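Sorting and bagging a big heap of plug-in chargers – best way?

Asked by Stela Zamfir
2022-11-22
Tags: sorting, storage, packing

Hi all. Job lot of black charger bricks came in from Pulby, all tipped loose, no trays, no bags, nothing. Flat two-pin type so no use in the wall here, they're going on to a mate's repair shop overseas. He wants them bagged and tidy, same number in every bag, prongs not stabbing through.

What I've tried so far. Scooping by the handful straight into clear bags – quick but the prongs catch each other and the bag ends up a weird lump that won't sit flat. Then tried them in rows in a divided tray with the bag over the top. Looks heaps better but slow. Real slow. 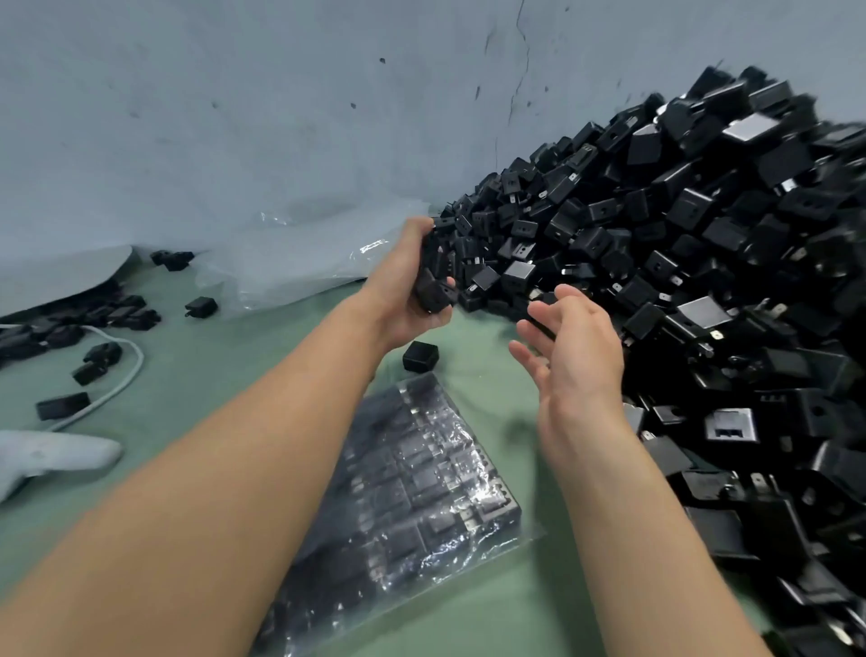 Ruben: are they all the same model though? I'd want to know that before bagging anything. Black cubes all look alike til you read the small print, and a 5 volt and a 12 volt in the same bag is going to cook somebody's gear.

Fair point, should of said. Most are one model as far as I can tell. A few have a lighter coloured face and I've been chucking those to one side. Haven't checked every label.

So – trays or loose? And what size bag? Got till the end of the week and my back is already complaining.

2 answers

Answer 1
Loose is fine, just use thicker bags. Nolmont do a heavy zip one, can't remember the thickness. Don't overthink it.

Answer 2 (accepted)
Did a lot like this in June, phone chargers and router adapters mixed. What worked for me:

Sort first, bag second. Don't do both at once, you lose count every time. Pull anything with a different face or a different hole and put it in its own tub, read the labels later with a cuppa.

Count by weight if you've got kitchen scales. Weigh 30, write it down, then fill to that weight. Spot check every fifth bag by hand.

Trays only if they're going out for sale. For a repair shop I wouldn't bother. What I do is lay the bag flat, put them in prongs facing the middle, two layers, then squash the air out before you zip. Zip from one corner and run your thumb along it twice, the cheap ones pop open again otherwise.

And get it up on a table with a cloth on it. Floor will wreck your knees and the cloth stops them skating off everywhere. Keep the empties in a flat stack within reach, you'll save yourself alot of getting up.
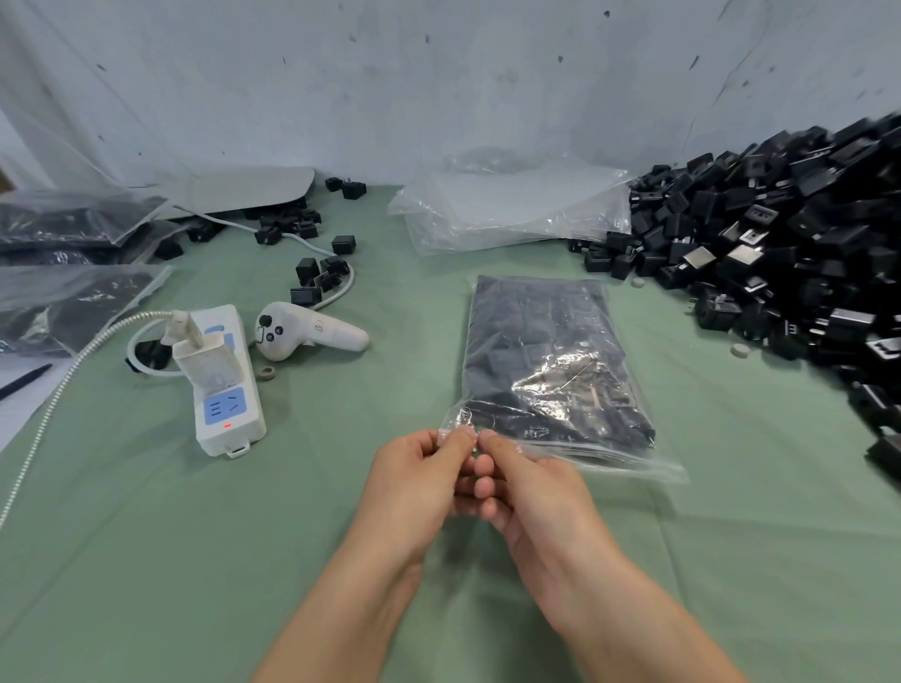
Full bag on the cloth, empties stacked behind

Tape a bit of paper on each bag with the voltage and amps. Zonumari labels are OK but they peel off plastic after a while, plain masking tape has held up better for me.

Comments on answer 2

Stela Zamfir: scales! why didn't I think of that. Doing the rest this way, ta. Any idea on bag size?

Reply: whatever holds 30 with a couple of fingers of room at the top. Too full and the zip never seals right.

Arancibia_St: double bag the bottom layer of the carton if it's going by post. Had prongs come through in transit before – not fun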